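The cap cell, week whatever

Posting this fast before I forget what I did. The two-arm cell at Henddale is back up and I want it written down somewhere that isn't the back of a Queiroz packing slip.

Background for the three of you who read this: two arms on one rail, white table, caps. Sort them, set them down, repeat. Cable routing had got bad over the spring and the left gripper was dropping stuff. So. Tear down, clean, reroute, test. 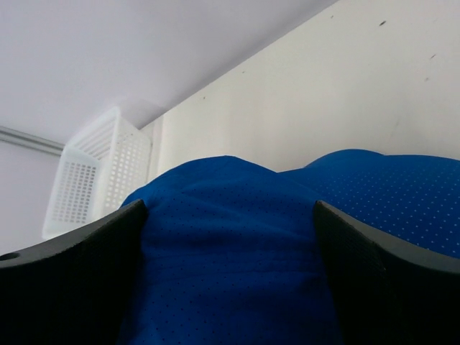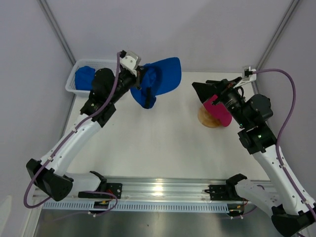 Cables first

Worst job, did it first. The purple cable on each arm has to follow the white link with enough slack for the full swing. I had the left one too tight. At full reach it was pulling on the connector, and the arm would fault and just sit there. Took me most of an evening to see it.

Now the left one runs from the camera mount down the link and loops out past the black joint before coming back to the base bracket. Big lazy loop. Looks sloppy, works great. Clips go on the link only, never across a joint – I snapped 2 clips finding that out.

Right arm is similar but its cable starts up at the little bracket on the corner post. Leave the arc out wide above the wrist. Do not tidy it. I know it's tempting, I tidied it in August last year and paid for it.

Rail bolts

Both mounting brackets come off the rail for cleaning. Wipe the channels out, there's lint in there, more than you'd think. Snug all the bolts by hand, then go back round and tighten. If you tighten one all the way first the bracket sits crooked and your calibration is junk before you even start. Check the small leads by the brackets too, red and orange, they get pinched if you're in a hurry. Which I was.

Fingers

The black textured fingers wear smooth at the tips. Lerkon sells replacments but they're slow to ship so I keep a spare pair in the drawer. Swap both sides together. I tried one new and one old and everything twisted toward the old one.

Clean them with a damp cloth, let them dry, no solvent. Paraskevi Triantafyllou used solvent on hers at Kestwood and the surface went shiny and useless. She'd want me to pass that on. Sorry Paraskevi.

Grip force

The blue mesh caps are the hard ones. Soft crown, it bunches up, and if the fingers close on one layer only the cap slides out halfway across. Too much force and you leave a crease that stays. I went up one step at a time and stopped at 4 on our scale. It was set at 2 before, no idea why, probably me.

Pinch deep enough to get a good fold between the fingers. Don't care if it looks ugly. The brim can point wherever it wants while the cap's in the air, you fix that at the set-down.

Calibration

Home both arms. Left arm to the basket, right arm to the wood disc, save both. Then bring the grippers toward the middle, slow, hand on the stop. Wrists come closer together than you expect. If they look wrong stop and re-home, don't nudge it in software and hope.

Basket goes back in the same spot at the back left. I'm going to put tape down for it. Have been saying that for months.

Test run

103 cycles after I put it all back, no faults on the left cable. A couple of bad grips on the blue, both re-picked fine. Good enough for me, I went and ate somthing.

Still to do: tape for the basket, order more clips, look at the noise in the right wrist (light is green, but I don't love the sound). Also label the spare fingers, left and right look way too similar in a drawer.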